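Hinus project: progress report to the Storalano fund, April

Work package 2, grasping clear labware from wrist view only

We promised you a policy that could pick up a test tube it can barely see. We now have one that manages it more often than it doesn't, and a long list of the ways it doesn't.

Jhair Carhuamaca and Regula Ruchti finished collecting demonstrations at the Barnby site, 800 in all. Édgar Llanos then threw out 193 of them for late gripper closure, bad timestamps or, in one memorable batch, Édgar's own driving. The rest went into training. The main change from last quarter is that the approach is learned separately from the grasp. Before this, the arm would set off with great confidence towards a reflection.

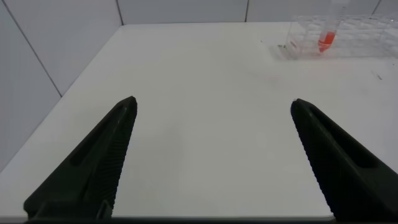

Wrist view with the fingers open: clear rack and tube of orange-red liquid at upper right.

Coloured liquid helps a good deal. With clear liquid the success rate drops, and with empty tubes it drops to a figure Regula has asked me to keep for the appendix. Chun-yin Kwok suspects the network has mostly learned to like orange. She is running a test with mixed dyes to find out, and I would put money on her.

Evaluation is behind. We planned 2000 trials and have done 600, partly because the Muñoz controller needed a new power supply and partly because I wrote the plan. We are not asking for an extension – yet.

Next quarter: the dye results, empty tubes again, and the second rack layout.

Essam El-Sayed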